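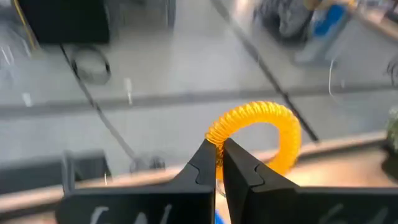 The Last Ferry to Conneely

Pramila Rawat missed the five o'clock boat because she had gone back for her mother's recipe tin. The next one left at nine. She sat down on her suitcase outside the ticket office at Drarkine and ate a cheese roll.

Her brother had told her to throw the tin out with everything else. The house was sold and the new people were coming at the end of April. He had taken the good chairs and the radio, and she had taken the tin and a grey cardigan that didn't fit her.

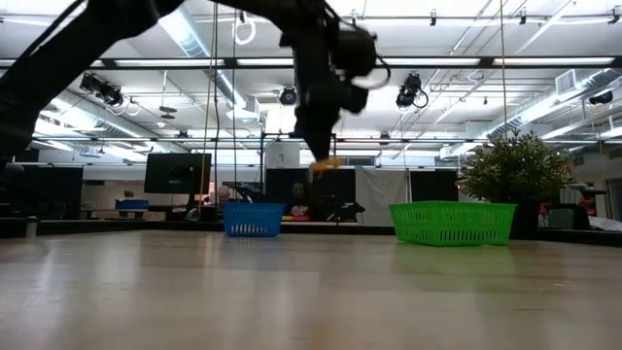 3 min read

A man came out of the office and locked the door behind him.

"You're Asha's girl," he said.

"Yes."

"She owed me for a crate of plums."

Pramila asked him how much. He looked at the water for a while and said it was a long time ago, before the bridge at Tutska, and the plums hadn't been very good. Then he asked if she wanted the key to the waiting room. There was a heater in there, but you had to kick it.

She kicked it. When the room was warm she opened the tin and went through the cards one by one. Most were cut from cereal boxes. Lemon pickle, lemon pickle again with less salt, a fruit cake for 100 people that she couldn't remember anybody eating.

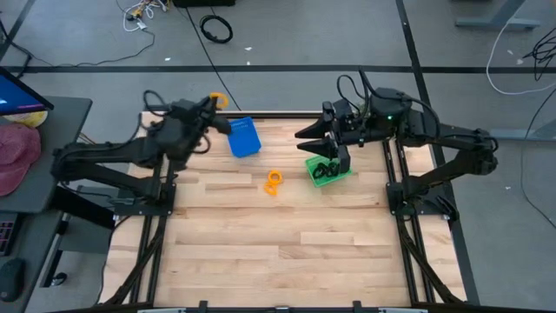
Near the back was a card with no recipe on it. Her mother had written "plums, Des, pay him" and underlined it twice.

The man was down on the wharf, coiling a rope. Pramila took a twenty from her purse and went out to him. He said it was too much. She said it was the interest.

He folded the note into his shirt pocket and carried her suitcase down to the ramp, although the boat wasn't due for another hour.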